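# Cuaderno de taller – abril – reglas para el trabajo con pinzas de mano

Entrada para mí y para Kumaresan, que vuelve al turno de tarde.

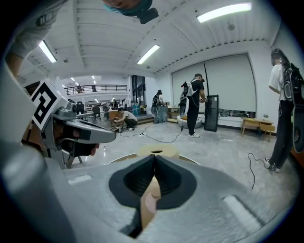 *Pinzas de mano en la sala grande. Detrás, varias personas con equipo de mochila y cables en el suelo.*

Esta mañana hemos revisado con Parveen Sethi las normas de la sala. La versión vieja venía de Ploltville y tenía partes que aquí no se aplican. Dejo escrito lo que queda vigente:

- Cables: se llevan por la pared cuando es posible. Si un cable debe cruzar el paso, se fija con cinta antes de empezar. Las regletas no se dejan en la zona de caminar.
- Quien lleva mochila no anda hacia atrás sin avisar en voz alta.
- Para trabajar agachado en el suelo, primero se avisa a los que están de pie.
- El marcador blanco y negro de la pinza no se toca con los dedos. Si está rayado, se cambia y se apunta.
- Pausa de 9 minutos por cada 70 de grabación. Parveen quería más, lo hablaremos.

Sesión 358: apuntada en la hoja Naylor, sin incidentes. En la 893 falta la firma de quien hizo la comprobación inicial – Kumaresan, por favor mira si fuiste tú.

Duda mía: la norma dice "dedo fuera de la abertura durante el ajuste", pero no explica qué cuenta como ajuste. He preguntado a Tada y espero respuesta. Mientras tanto, pinza apoyada y mano fuera.

Pendiente: pedir cinta ancha.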